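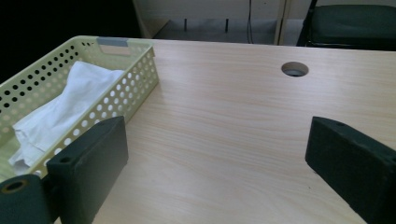 Wiltauの収納バスケットLサイズを3か月使ったレビュー

2019年8月9日

洗面所と台所の収納を見直したくて、5月にWiltauの収納バスケットを買いました。3か月ほど毎日使ったので、良かった点と気になった点をまとめておきます。提供品ではなく、自分で買ったものです。

買ったのはLサイズを2個。1個1289円でした。近所の店には置いていなかったので通販です。送料が300円かかりました。100円ショップにも似た形のかごはたくさんあるので、この値段を高いと見るか安いと見るかは人によると思います。私は最初、高いと思いました。

それまで使っていたもの

うちは築年数の古い賃貸で、洗面所に備え付けの棚がほとんどありません。洗面台の下の扉の中に、洗剤の詰め替え、掃除用のスポンジ、予備の歯ブラシ、ドライヤーなどを全部入れていました。そこに100円ショップの浅いかごを四つ並べていたのですが、浅いので物が倒れるし、奥のかごを出すには手前のかごを全部どかさないといけない。結局奥には何が入っているのか分からなくなり、同じ洗剤の詰め替えを三つも買ってしまいました。

台所のほうは、じゃがいもと玉ねぎの置き場に困っていました。段ボールに入れたまま床に置いていたら、梅雨の前に底が湿って玉ねぎが一つだめになりました。においで気づいたときにはもう遅く、床まで拭くことになりました。

それで、ある程度深さがあって、通気がよくて、丸ごと洗えるかごを探し始めました。

候補にしたもの

最後まで迷ったのは三つです。

Wiltauの収納バスケットL。樹脂製で深型。

Prolmontのワイヤーバスケット。見た目はこれが一番好みでした。ただ、金属なので洗面所でさびるのが心配だったのと、細かいものが隙間から落ちそうなのでやめました。レビューを読むと、底に敷く板を別に買っている人が多く、それを足すと予算を超えます。

Droltsteadの布製ボックス。軽くてたためるのは魅力でした。以前、別の布製ボックスを洗面所で使ってカビさせたことがあり、水回りには置かないと決めているので見送りました。寝室やクローゼットならこちらを選んだと思います。

届いたときの状態

注文から届くまで四日。2個が重なった状態で箱に入っていました。緩衝材は薄い紙だけでしたが、傷や割れはありませんでした。

開けた直後は樹脂のにおいが少ししました。鼻を近づけると分かる程度です。台所用洗剤で洗って一晩ベランダに出しておいたら、翌日には気にならなくなりました。食品を入れる予定のある人は、一度洗ってから使うといいと思います。

側面に値札のシールが貼ってあり、これがきれいにはがれませんでした。のりが残ったので、ドライヤーで温めてから布でこすって取りました。毎回思うのですが、こういうシールは底に貼ってほしいです。

大きさについて

商品ページに載っているのは外寸です。内寸は載っていません。上が広く底が狭い形なので、底の広さは口の広さより一回り小さくなります。底にぴったり詰め替えパックを並べるつもりで計算していた私は、予定より一つ少なくしか入りませんでした。入れるものが決まっている人は、外寸だけで計算しないほうがいいです。

高さは洗面台の下にちょうど収まりました。ただ、うちの場合は排水管があるので、2個を横に並べることはできませんでした。結局1個を洗面所、1個を台所に分けて使っています。最初は2個とも洗面所に置くつもりだったので、これは完全に測り忘れです。排水管の位置は必ず確認してください。

洗面所で使ってみて

中に入れているのは、洗濯洗剤と柔軟剤の詰め替え、浴室用洗剤、予備のスポンジ、使い捨ての手袋です。

深さがあるので、詰め替えパックを立てて入れても倒れません。これは期待していたとおりでした。浅いかごのときは、いつも一つ取ると隣が倒れていたので、それがなくなっただけでも買い替えた意味はありました。

引き出すときの滑りもいいです。洗面台の下の板の上をすっと動きます。重いものを入れても片手で引き出せました。逆に言うと滑り止めは付いていないので、つるつるした棚の高いところに置くのはやめたほうがいいです。私は一度、洗濯機の上に仮置きして、脱水の振動で少しずつ動いているのを見て慌てて下ろしました。

持ち手は側面の上部に手をかける形です。縁は丸めてあって、指は痛くなりません。ただ、中身が重いときに片側だけ持つと本体がたわみます。割れそうな感じではありませんが、運ぶときは両手で持つようにしています。

台所で使ってみて

じゃがいもと玉ねぎを入れて、食器棚の横の床に置いています。段ボールのときと違って、のぞけば残りの数がすぐ分かるので、買い足しの失敗が減りました。

土つきのじゃがいもを入れると、当然ですが底に土がたまります。最初の週は何も敷かずに使い、持ち上げるたびに床に土がこぼれました。今は新聞紙を二枚重ねて敷いて、野菜を買い足すときに取り替えています。新聞を取っていない家なら、キッチンペーパーでもいいと思います。

通気については、同じ条件で比べたわけではないのではっきりしたことは言えません。とりあえずこの3か月、梅雨の時期も含めて、玉ねぎもじゃがいも一度も腐らせていません。夏になってからはじゃがいもの芽が早く出るようになりましたが、これはかごのせいではなく気温のせいでしょう。

人が来るときは、このかごにテーブルの上の郵便物やリモコンを全部入れて隣の部屋に運ぶこともあります。もちろん野菜は出してからですが、とりあえず片づけるという用途には向いています。

手入れ

二週間に一度、浴室でシャワーをかけて丸洗いしています。平らな面の汚れはスポンジでこすればすぐ落ちます。

面倒なのは角です。底の四隅が少しくぼんでいて、そこに土や洗剤の粉が残ります。スポンジでは届かないので、古い歯ブラシを使っています。ここは設計を変えてほしいところです。

乾くのは早いです。夜に洗って浴室に逆さに置いておけば、朝には乾いています。布製にしなくてよかったと思うのはこのときです。

一度、洗面所用のほうに漂白剤をこぼしたことがあります。すぐに水で流したので色は変わりませんでした。放置した場合にどうなるかは分かりません。

食洗機には対応していません。そもそもこの大きさではうちの食洗機に入りません。

3か月後の状態

台所に置いているほうは、底の裏側に細かい擦り傷が付きました。床を引きずって動かしているせいです。上からは見えません。床のほうには今のところ傷は付いていませんが、柔らかい床材の家なら、フェルトを貼るか、面倒でも持ち上げて動かすほうが安心です。

洗面所のほうは、ほぼ買ったときのままです。窓のない場所なので、日焼けによる変色は確認できていません。ベランダで洗濯かごとして使う人は、そのあたりを別のレビューで確かめてください。

ゆがみやひび割れはありません。

他社の製品と比べて

実家ではAlvaradoのバスケットを使っています。帰省したときに触らせてもらったので、分かる範囲で比べます。

Alvaradoのほうが厚みがあり、片手で持ってもほとんどたわみません。重いものを頻繁に運ぶなら、こちらのほうが安心だと思いました。その分、かご自体が重いです。母は、空のときでも高いところから下ろすのがおっくうだと言っていました。

ふたが別売りであるのもAlvaradoの良いところです。Wiltauにはふたがありません。積み重ねて使いたい人は、Wiltauだと上のかごが下のかごの中に沈み込んでしまうので、選ばないほうがいいです。空のときに重ねてしまえるのは場所を取らず便利なのですが、中身を入れたままの積み重ねはできません。私はこれを買ってから知りました。商品ページの下のほうに小さく書いてありました。

良かった点

深さがあって、背の高いパックが倒れない。
水洗いできて、乾くのが早い。
縁が丸くて手が痛くない。
空のときは重ねてしまえる。

気になった点

内寸の表記がない。
片手で持つとたわむ。
底の四隅に汚れがたまる。
中身を入れたまま積み重ねられない。
値札シールがはがれにくい。

商品ページのレビュー欄について

購入前に商品ページのレビューを読みました。その時点で117件あり、評価の低いものだけ先に全部読みました。多かったのは、思ったより大きかった、思ったより小さかった、という正反対の感想です。どちらもサイズを測らずに買ったのだと思いますが、排水管を忘れていた私が言えることではありません。

次に多かったのが、においについての不満です。これは先に書いたとおり、うちのものは洗って一晩干したら消えました。気になる人は何日か外に出しておくといいかもしれません。

割れたという書き込みもいくつかありました。読むと、上に乗ったとか、冬に屋外で使っていたとかで、普通に室内で使う分には参考にしなくていいと判断しました。今のところ、その判断で困ったことはありません。

どういう人に向いているか

洗面台の下や台所の床など、水や土で汚れる場所に深めのかごを置きたい人には向いています。置きっぱなしにして、ときどき引き出す使い方なら不満はほとんど出ないと思います。

棚に積み重ねたい人、重いものを入れて毎日持ち運びたい人には勧めません。その場合はAlvaradoのようなしっかりしたもののほうが合っています。

小物をきっちり仕分けたい人にも、これ1個では大きすぎます。私は手袋とスポンジが底に沈んで見えなくなるので、先月から中に小さい箱を一つ入れて仕切りにしました。牛乳パックを切っただけのものですが、十分役に立っています。

買い足すかどうか

Mサイズを1個、買うつもりでいます。洗面台の下の、排水管の右側が空いたままになっているためです。前回の失敗があるので、今度は幅と奥行きと高さを測って、紙に書いて冷蔵庫に貼ってあります。Mサイズも内寸の表記がないので、販売店に問い合わせのメールを送りました。返事が来たらここに追記します。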